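# Livow Wood Oil - FAQ

**What surfaces is Livow made for?**
Bare or previously oiled indoor wood: tables, shelves, benches, toys. It does not bond to varnish or polyurethane. Sand those back to bare wood first.

**How many coats are needed?**
Two on hardwood, three on pine. Leave 12 hours between coats at normal room temperature.

**How far does a can go?**
The standard can covers 92 square feet per coat. End grain takes more - allow for double.

**Can it go over painted parts?**
No. Mask painted blocks, knobs and trim, and wipe off drips within 30 minutes.

**Will it darken light wood?**
Slightly. The Dirnano clear version shifts the color least. Test the underside first.

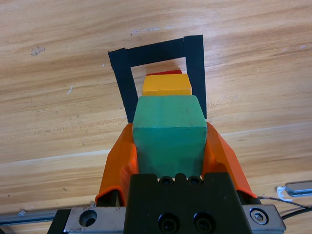
## Storage and disposal

**How long does an open can keep?**
One year with the lid tight. Discard it if a skin forms.

**What about used rags?**
Oily rags can self-heat and catch fire. Soak them in water and dry them flat outdoors before disposal.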